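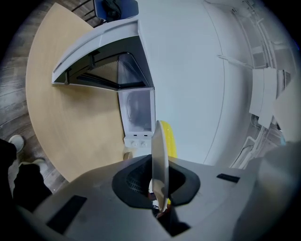
Slide 2 – Washing up after a shared meal

Good afternoon. My name is Dumisani Venter, and I want to speak for a short time about plates. I know it is not a big subject. But in the Nasasdale house we had more quarrels about plates than about money, and I think many of you who live or work in shared houses will recognise this.

On the slide you have one white plate and a yellow thing like a sponge behind it. I ask you to keep these two in your mind, as almost all of my talk is about them.

(Wait a little. Let people find their seats.)

Slide 3 – How it was in our kitchen

When I came to Nasasdale we were 18 people and we ate together every evening. After the meal the plates went in one high pile beside the sink, with the food still between them. So the back of each plate became as dirty as the front, and the person who washed had double work. I did not understand this until it was my own turn, in February, with cold water from the tap because the boiler had stopped.

Tell here the story of the rice pot. Keep it short!

Slide 4 – Scrape first

The first habit is to scrape. Each person scrapes his own plate into the food bin before he stands up from the kitchen. A piece of bread does it very well, or the side of a fork. We tried also a rubber scraper, but it was always lost.

Sauce with tomato and oil is the most difficult. If it dries on the plate, you need twice as long. My advice is to put these plates in water at once, standing on their edge and not one on top of the other. The water then reaches both sides.

Slide 5 – The sponge

A sponge must be able to dry. In our house it used to lie in the bottom of the sink all night, and in the morning it had a smell I will not describe before the coffee break. Now we squeeze it hard and stand it up at the back of the tap.

We have one colour for plates and another colour for the cooker and the pans. Yellow is for plates. It took some weeks before everybody respected it, and Lwazi Nkosi had to write it on the wall in big letters.

(Ask the room: who knows how old is the sponge at home? Usually they laugh. Do not wait for an answer from each person.)

Slide 6 – The order

We wash in this order: glasses, cutlery, plates, bowls, pans. The water is changed before the pans. Some of the older people in Girmont wash the cutlery last, and I have no strong opinion, but the glasses should really be first.

For plates I make the back side first and then the front, then the rim with one turn of the hand. The rim is where the fingers go, and it is the part most often forgotten.

Slide 7 – The rota

The list on the door is for two persons each evening, one to wash and one to dry. With our number of people, your turn comes every nine days. With the old list it was one person alone, and the work took him roughly 80 minutes. With two it is finished in 40, and you have somebody to talk with – this was for me the best change.

If you are away you must find your own replacement. We do not write names of people who forget. We tried it, and it made a bad feeling at the table.

Slide 8 – Questions

Lwazi has the printed rota if you want a copy for your own kitchen. Somebody will ask about dishwashers. Answer: yes, Mnguni has one, and they still scrape the plates before.

Thank you for your patience with my English.

176 shares
18 comments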